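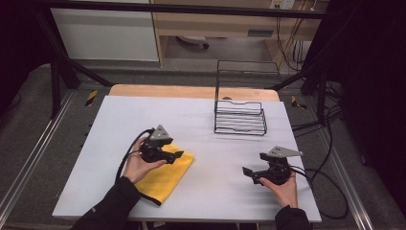

**Figure 1.** Folding surface with a yellow microfiber cloth on the left half of the board and the wire rack toward the right.

Microfiber is a wonderful material to study, and household textile research has paid it far too little attention. Most of the published work on folding deals with cotton: tea towels, bath towels, T-shirts, sheets. Those fabrics take a crease and keep it, and you can press a fold line with the side of your hand and come back later to find it where you left it. A thick microfiber cloth behaves differently. The pile pushes the layers apart, the corners creep, and a fold that was square a moment ago begins to lean. The cloth in Figure 1 lies folded on the board and its edges are still slightly ruffled, with the hem showing as a dark line along the near side. We came to be very fond of that hem line, as it gives the eye (and the scoring sheet) something straight to compare against the board.

The cloths used in the study were bought in one batch from a cleaning supplier in Lidport, sold under the name Koltent. We washed all of them twice before use, without softener, and line-dried them. Softener coats the fibers and makes the pile slide, and in our early trials it changed the results so much that we dropped those trials completely. After drying, each cloth was shaken out by the corners and left flat overnight. We kept 141 cloths in the set. A few came back from the wash with a stretched hem and were put aside for dusting duty, where they have done very well.

### 3.2 Folding surface

The surface matters more than we expected. On bare wood the pile catches, and the lower layer stays put while the upper one travels. On a smooth, light board both layers move a little together, and the finished fold is much closer to square. We therefore laid a light board over the table for every trial reported here, and wiped it down between sets to remove lint. Yellow lint is very easy to see on a pale board, a small joy for anyone who has tried to find gray lint on gray laminate.

A wire rack of the dish-drainer kind was kept within arm's reach. We chose wire after trying a plastic tray, a shallow box and a cloth-covered shelf. Wire rungs let folded cloths stand on edge like files, so that you can see how each fold is holding without touching it. The drawback is that a thin rung can press a line into soft pile, and for that reason we recorded the fold score before racking as well as after.

### 3.3 Fold types

Three folds were compared. The half fold brings the far edge to the near edge once. The quarter fold repeats this across the other direction. The Chantharasri fold, named for the laundry where we first saw it done, starts with both short ends brought to the middle and then closes like a book. It takes longer to learn, and it is lovely to see a stack of cloths done this way, since every loose edge ends up on the inside.

We ran 1682 folds in total. Of these, 500 were half folds, 700 were quarter folds, and the rest were Chantharasri folds. Each was scored for edge offset at the four corners, for height at the center, and for spring-back after a short rest. Spring-back is the measure we would most like other groups to take up. It needs only a ruler and some patience, and it separates fabrics that look identical on the shelf.

### 3.4 Lifting and draping

A cloth has to be picked up before it can be folded, and the way it hangs at that moment has a strong effect on what comes next. Cotton towels fall into sharp, narrow pleats when lifted. The microfiber cloths make broad, rounded folds instead, with only small creases along the top ridge. Figure 2 shows this nicely: the towel is held at one end and draped at the other, and the material between rises in one long, soft arch. This roundness is a help when the cloth is laid down, because there are fewer pleats to smooth out. It is a nuisance when matching corners, because the corner tends to roll under and hide.

We found it best to hold the cloth a short way in from the corner, so that a small tab of fabric stays free. The tab shows which way the corner is turned, and it can be flattened with one light stroke once the cloth is on the board. Holding the very tip gives a neater look in the air and a worse fold on the table.

**Figure 2.** Yellow towel held at its near end, with the far end draped.

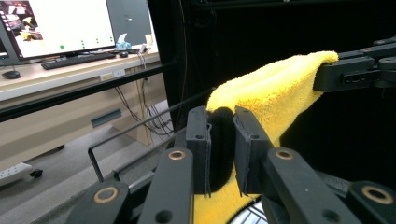
### 3.5 Notes on repeat use

Several cloths were folded again and again over the course of the work, and we had wondered if the pile would settle and make the later folds easier. It did, a little. Spring-back dropped over the first sets and then stayed level until the next wash, when it returned almost completely. We think this is a charming result, and a useful one for anybody who stores cleaning cloths in narrow drawers: fold them once after drying, let them rest under their own weight, then fold them again before putting them away. The Gurkdale drawer trials, which use the same batch of cloths, are reported separately in Section 5.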